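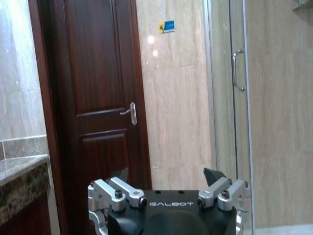 ¿Con qué se limpia una puerta de madera oscura en un baño? Con un paño suave casi seco y una gota de jabón neutro, siempre en la dirección de la veta.

Me llamo Lizelle Rampersad y preparo esta galería del baño de invitados de la casa Mokgethi. El español no es mi primera lengua, pido paciencia con mis frases. La puerta es lo que más me gusta de la habitación: paneles con moldura, color marrón rojizo y una manilla plateada con su placa alta.

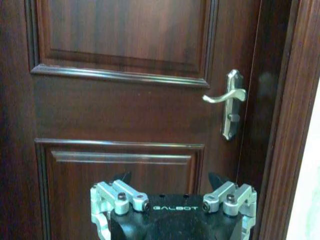 El polvo se queda siempre en los cantos de las molduras, y allí uso un pincel de 2 cm antes de pasar el paño. Para la manilla basta el mismo paño, sin ningún producto.

El lavabo blanco está puesto en una encimera de mármol beige y marrón, con el borde curvo. El espejo grande lleva un marco fino de tono dorado.

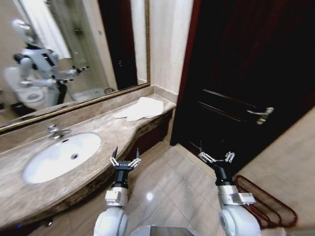
Gert Masilela me escribió que el vinagre nunca debe tocar el mármol, porque le quita el brillo, y que él limpia el suyo solamente con agua tibia. Tiene razón, y desde diciembre hago lo mismo.

Por último, la toalla blanca de rizo. La lavo a parte de la ropa de color y no le pongo suavizante, así seca mejor las manos.
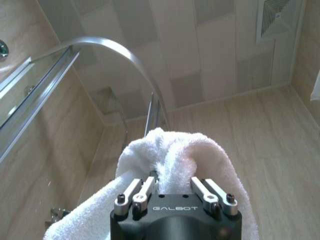 Otras galerías de la casa

La cocina
El pasillo de arriba
El dormitorio pequeño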